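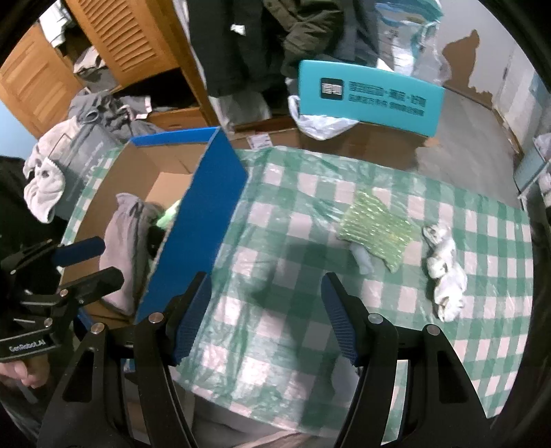 February, equipment planning, page 2

Before lunch. Sat down with the three quotes again. Consolacion Cabrera wants a number by the end of the month and I still don't believe any of the ones I have.

What we're asking for: more hand-held grippers, so a second pair of people can record clothes handling while the first pair keeps going. That's the pitch. My trouble with it is that hardware hasn't been what slows us down. Sorting, resetting the clothes and checking recordings eat the day, and a new gripper does none of that.

Vinitz: 3000 for the pair, pads included, calibration "available." Asked what available means. It means extra. Reply didn't say how much extra.

Rawat: 800 each, no case, no spare pads. Cheap enough that I went looking for the catch. Lead time is 11 weeks and the warranty doesn't cover the linkage, and the linkage is the one part I'd expect to wear. Pivot screws are a standard size according to their sheet. Would like to hold one before believing that.

Lullside: rental only. Looks fine for one month and silly by the fourth. They also want the units back for service on their schedule, in the middle of whatever we're doing.

Pads are the line everyone forgets. Omwood sells a set for 39 and claims they fit "most" jaws. I've put in for one set to try on ours. If the ribs don't hold thin fabric I'm not ordering more, whatever the discount is.

Things I don't accept from the draft budget:
- "Doubles output." Based on what? We have no log of idle gripper time. Start one.
- Zero for storage. The extra clothes, boxes and bags have to go somewhere.
- Zero for repairs in year one. No.
- Training at half a day. It took me longer than that to stop dropping socks.

Also not in the draft: tablecloths. The shiny plastic ones throw glare and I'd like a matte one in the order. Costs next to nothing, so it will probably get cut first.

4:40 pm. Talked to Consolacion. She thinks I'm stalling. Partly true. Agreed to this much: buy one Rawat unit, one Omwood pad set, keep the rest of the money where it is until the idle log has something in it. She wants Vinitz kept warm in case Rawat slips. I'll write to them and ask for the calibration price again, in a form they can't answer with "available."

To do: idle log sheet, printed, taped up by the door. Ask Rawat about loose spare screws. Find last year's repair receipts, if we kept them.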